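Kellow Sauce Trials: Progress Report to Etholm Food Fund
Saturday, July 1, 2023

This report covers work on the shelf life of fresh herb sauces made without added preservatives. Batch records for the period are complete and have been copied to the Fund's reviewer, Songül Kurtuluş.
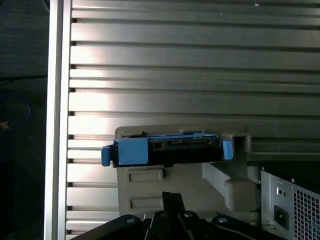
Sauces and Condiments Group, Kellow Test Kitchen

Work completed. The group made 40 batches of parsley and walnut sauce to the base recipe agreed in February. Half were blanched before blending and half were blended raw. Blanched batches kept their green color through day nine in the refrigerator. Raw batches turned brown at the surface by day four, although tasters preferred their flavor on day one.

Oil. Sunflower oil from Sodari replaced the olive oil in 20 batches. Bitterness scores fell in all of them. The texture was thinner, and the walnut content was raised to correct it - this adds to the cost per jar and is still under review.
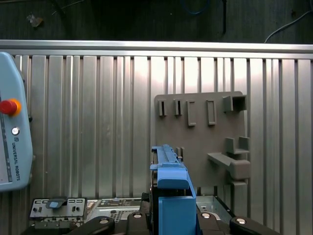

2 min read

Salt and acid. Lemon juice was added at three levels. The highest level gave the lowest pH but was marked down by the tasting panel as too sharp. Rostam Kazemi has proposed the middle level for the next stage.

Delays. The second delivery of walnuts from Fallahi was rejected for rancid odor and replaced 30 days later. The freezing trial moved back by the same period.

Spending. Ingredient costs to date are $2,216, within budget. No change to the grant total is requested.

Next period. Freezing trial, jar size comparison, and a repeat of the raw batches with a layer of oil on top. The pH meter is due for calibration before the first of these starts.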